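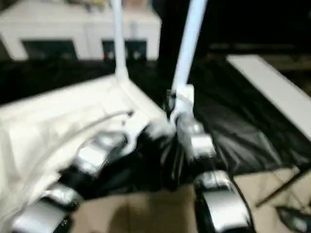
Pinzas plateadas sobre tela clara.

Cuaderno del taller de docencia, Manbridge
Noviembre, sábado, 9:40

Sigo con la revisión de los comentarios escritos en los informes de prácticas de primero. Ya están exportados desde Pladon los del primer bloque: 281 comentarios, todos de la misma entrega. La exportación pierde los saltos de línea y mezcla los comentarios al margen con los generales, así que he tenido que separarlos a mano. Si alguien repite esto, que marque la casilla de «anclaje» antes de exportar.

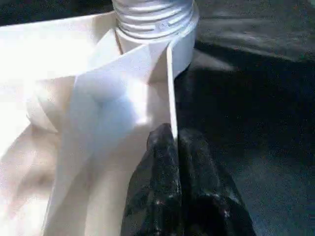 Kenna Paterson
Coordinadora de evaluación, taller de docencia

Categorías que estoy usando de momento: corrección puntual (unidades, signos, ortografía), pregunta al estudiante, indicación para la próxima entrega y valoración general. Son 4. Probé a separar los elogios de la valoración general y lo dejé, casi todos son «bien» o «bien explicado» y no dicen qué está bien.

Primera pasada terminada a las 11:15. La mayoría son correcciones puntuales. De las indicaciones para la próxima entrega hay 40, y muchas se repiten casi palabra por palabra: «discute mejor el error», «la conclusión debe responder al objetivo». Me interesa sobre todo la primera. La leí en informes que fallaban por cosas distintas —unos no calculaban el error, otros lo calculaban y no lo mencionaban después— y el comentario era el mismo.

Dudas de clasificación:
«¿Seguro?» al lado de un resultado. Lo he puesto como pregunta, pero funciona como corrección.
«Ver guion». Corrección puntual, aunque el guion tiene doce páginas y no dice cuál.
«Revisar esto en tutoría». Sin categoría por ahora.

Otra cosa para mirar: los informes del grupo de la sala Oltmanns llevan comentarios bastante más largos que los demás. Puede ser el corrector o puede ser que ese grupo entregó antes y había más tiempo. No tengo las horas de entrega en esta exportación. Pedirlas.
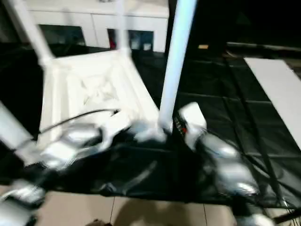 Prueba para el segundo bloque

Propuesta: en la segunda entrega, cada estudiante escribe en la portada 3 líneas diciendo qué comentario de la primera ha usado y dónde se nota. Quien no haya usado ninguno lo pone también, sin penalización. El corrector lee esas líneas antes que el informe.

La plantilla está hecha en Jillureo, en la carpeta compartida. Falta cambiar el texto de ayuda del segundo campo, que ahora dice «justifica» y suena a examen. Mejor «señala la página».

Queda por decidir si la nota se enseña a la vez que los comentarios o unos días después. Yo probaría con retraso en la mitad de los grupos. Inconveniente: Pladon publica las dos cosas juntas por defecto y hay que desactivarlo grupo por grupo.

Pendiente:
Pasar la hoja de categorías a otra persona y comparar una muestra.
Reescribir «discute mejor el error» en dos versiones, una por cada fallo.
Horas de entrega del grupo de Oltmanns.

12:50. Guardada la hoja con el nombre de siempre, versión b. La versión a tiene filas duplicadas, no usarla.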